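Okesden Schools Expand Shoe and Clothing Exchange to All Elementary Sites

By Josphat Chege
April

Okesden Public Schools will extend its shoe and clothing exchange to every elementary school in the district beginning with the fall term, following approval of the program's operating plan by the Board of Education at its April meeting. The exchange has operated at 3 schools since the start of the current school year.

Under the plan, each elementary school will set aside a room or a section of a hallway where families may leave outgrown items in good condition and take others in the sizes they need. No registration is required. Families are not asked to show proof of income, and a family does not have to donate in order to take items home.

The district recorded 1,311 items received through the end of the winter term. Children's footwear made up the largest share, followed by coats and snow pants. In the same period 258 households used the exchange at least once. The figures were presented to the board by Hendrik Cele, who coordinates the program for the Office of Family and Community Services.

"Footwear is the item families ask for first," Cele told the board. "A child may go through two sizes in one school year, and the pair that was bought in September is often still in very good shape when it no longer fits. We had the supply in the community already. It needed a place to go."

The program began at Stendby Elementary, where school staff had been keeping a small supply of spare clothing in the front office for students who arrived without a coat or who needed a change during the day. The supply grew beyond the space available for it, and the principal asked the district for shelving and a room. Two other schools, Vasylenko and Faleck, joined at the beginning of the year under a shared schedule.

Each of the three sites has run the exchange in a slightly different way. Stendby keeps its room open during morning drop-off and again at the end of the day. Vasylenko opens at drop-off only but holds a longer evening session once a month, timed to match other events in the building. Faleck, which does not have a spare room, uses rolling racks and bins that are brought into the cafeteria after lunch service ends. The operating plan does not require schools to adopt any one of these arrangements. It does require that each site be open for at least two hours a week while school is in session and that the hours be posted at the main entrance and on the school's web page.

Board members asked several questions about storage, cleaning and the cost of the expansion. According to the plan, the initial cost is limited to shelving, bins, size labels and laundry supplies, and will be met from the existing family services budget. Schools with laundry equipment on site will wash donated clothing before it is put out. Other schools will send clothing to the district's central laundry on the regular weekly run. Coats with broken zippers will be held for repair by students in the high school textiles course, who repaired 66 garments during the fall and winter.

The board also discussed what should happen to items that remain on the shelves for a long time. The plan provides for a transfer at the end of each term, when sites may trade surplus sizes with one another. Vasylenko, for example, has had more toddler and kindergarten sizes than it can use, while Faleck has regularly run short of them. Items that are still unclaimed after two terms will be offered to other community organizations. Items that are too worn to be used will go to textile recycling.

A separate section of the plan deals with shoes. Pairs are checked for worn soles, torn linings and missing insoles before they are accepted. Straps, buckles and other closures must work, and laces are replaced when they are frayed. Both shoes of a pair must be present and must be the same size. Shoes are fastened together before they are placed on the shelf. Sandals and other warm-weather styles will be accepted all year but put out only from the spring term on, so that shelf space in the colder months can be used for boots and closed shoes.

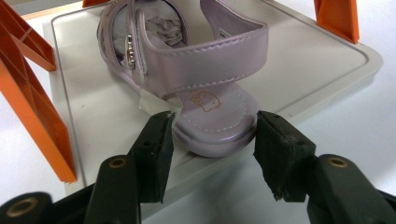 Office of Family and Community Services | Okesden Public Schools

Families are reminded that the general school dress guidelines continue to apply to footwear worn during the school day. Open styles are allowed in elementary classrooms when they have a strap that holds the shoe to the foot. Closed athletic shoes are required for physical education. Students who do not have a pair may borrow or keep one from the exchange at their school, and teachers may send a student to the exchange room during the day with a note.

The sizes most needed for the fall opening are children's 11 through youth 3. Larger youth sizes are also welcome, particularly in athletic shoes. The exchange cannot accept underwear, car seats, bicycle helmets or toys. New socks in unopened packages may be left at any site.

Donations for the expansion will be accepted at Stendby, Vasylenko and Faleck during regular exchange hours through the last week of school. Items should be clean, dry and packed in a bag or box marked with the sizes inside. Bags should not be left outside school doors when the building is closed. Families who are not able to bring items during posted hours may call the office to arrange another time.

Principals at the remaining elementary schools have been asked to name a staff contact and to identify a location for the exchange before the summer break. Shelving will be delivered over the summer. The office will hold a training session for staff contacts in the week before classes begin, covering sorting, size labeling, record keeping and the privacy of families who use the program. Sites will record the number of items received and the number of households served, but will not record names.

Middle schools are not included in the plan at this stage. Cele said that the office had received requests from two middle school principals and would review them after the first full term of elementary operation. In the meantime, families with older students may use the exchange at any elementary site, whether or not they have a child enrolled there.

The board approved the plan without amendment. A report on the first term of expanded operation is expected at the board's winter meeting and will be posted with the meeting materials. A list of exchange hours for each school will be included in the back-to-school mailing and will be available in print at all school offices.

Contact the Office of Family and Community Services through any school office | Copyright Okesden Public Schools. All rights reserved. | Back to top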